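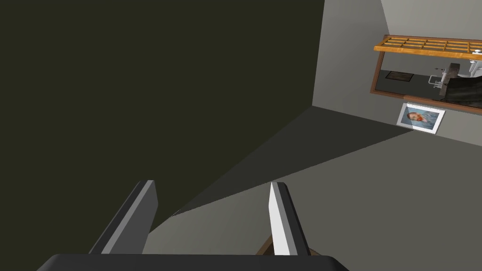
Wrist view in the sim bathroom, gripper open, green surface on the left and the mirror over on the right.

Thread: House rules for sim episodes, wrist camera edition (draft, please pick it apart)

wotora_bence
OK so I finally sat down and wrote out the rules we've been passing around by word of mouth since June. The view up top is from one of my household scenes and I picked it because it touches nearly every rule on the list. Super excited to get these into shape!

1. Both fingers visible in the wrist view at the start of every episode. Tips included.
2. No start pose where one flat surface fills more than half the view.
3. Any mirror in the scene gets tagged in the scene notes, with a yes/no for "reflection rendered."
4. Pictures of faces on walls get tagged too, even when they're just scene dressing.
5. Lighting preset is written down per episode. Hard shadow edges on the floor count as a preset of their own.
6. Camera roll is left alone. If the wrist is tilted, the view is tilted. Don't straighten it afterward.
7. Every batch gets a replay check before it's merged.

Benedek Bíró, for anyone who only knows me by the handle. Have at it.

struan_m
Love this. Rule 6 especially!! I lost most of an afternoon to a batch where somebody had leveled all the views and left the poses as they were. The arm was reaching sideways for everything.

Rule 2 I'm less sure of. Your own view has that olive green plane taking up the whole left side. Is that a pass or a fail? I could argue it either way, and if I can argue it then two reviewers will.

wotora_bence
Pass, by my reading, but it's close. Half was me picking a number that sounded fair.

e_purves
I'd drop the number and ask a question the reviewer can answer by looking: can you tell which way is floor? In this one you can. The floor and the wall are both there, there's a rack and a mirror and a little framed portrait on the wall, so there's plenty to get your bearings from even with everything leaning. I've seen views with far less covered that were useless, just two grays and a finger.

struan_m
Oh that's so much better. Yes please.

davina_imrie
Going to disagree with Elspeth a bit. "Can you tell which way is floor" is great for a person and terrible for a script. We ran 2000 episodes through the checker at Fillport last round, and there's no way we're eyeballing each one. A surface percentage is crude but you can compute it from the segmentation pass and go get coffee.

Could we have both? Script flags anything over the limit, person decides on the flagged ones with Elspeth's question.

e_purves
Fine by me as long as the flag isn't a rejection. Last time "flagged" quietly became "deleted" and we lost 651 perfectly good episodes, a lot of them in tight rooms. Tight rooms are exactly what we're short of!

davina_imrie
Ouch, yes, I remember. Flag means hold. Put that in writing.

ialtintas
Hello all, İlker here from the Wevell side. Very happy to see this written down. Some thoughts on 3 and 4.

For mirrors, yes/no is too little. The reflection in this view has a faucet in it and a mat on the floor, and a big dark thing I can't name. If the task is "go to the faucet," a detector working from this view alone will happily mark the one in the glass. So I would add a third field, "does the mirror show a possible target object." It takes the annotator a few seconds.

For portraits, what is the worry? The room is rendered, surely no one's privacy is at stake?

wotora_bence
Two things on portraits. Some asset packs use textures with photos in them, and I can't always tell where the photo came from. And our face filter throws out views it thinks contain a person, so a picture like the kid's portrait can get an episode dropped without anyone noticing. With a tag we can at least find them again.

ialtintas
The second reason convinces me completely. The first one needs its own rule, I think: source of every asset recorded when the scene is built. Doing it per episode is too late.

struan_m
+1 to asset sources at build time. Pappas already has a column for it in their scene sheet, we could copy the layout.

davina_imrie
While we're here, rule 7. Replay check on how many? All of them is a dream. I'd say 100 from each batch, picked at random, and if more than three fail to replay you go up to 300.

e_purves
Random within each room type, please, or you'll get nothing but kitchens.

wotora_bence
Taking all of that. Rewritten bits:

2. Script flags any start view where one surface covers more than half. Flagged episodes are HELD. A reviewer keeps them if the direction of the floor is clear.
3. Mirrors: tagged, reflection rendered yes/no, possible target in reflection yes/no.
4. Faces in pictures: tagged, so the face filter can be overridden.
7. Replay 100 per batch, random within room type. More than three failures, replay 300.
8. Asset source recorded at scene build.

struan_m
Still a small grumble about 5. Is "hard shadow" a preset or a result? That dark wedge across the floor has a dead straight edge, and I bet you'd lose it by moving one light. I'd log the light positions and skip the adjective.

wotora_bence
I like having the word because I can search for it. Could do both?

struan_m
Both, then, but I'm going to keep grumbling.

ialtintas
I can write the script flag for rule 2 this evening. Davina, can you send me the class list you used for the segmentation?

davina_imrie
Sent. Ignore the class called "misc_flat," it's a long story.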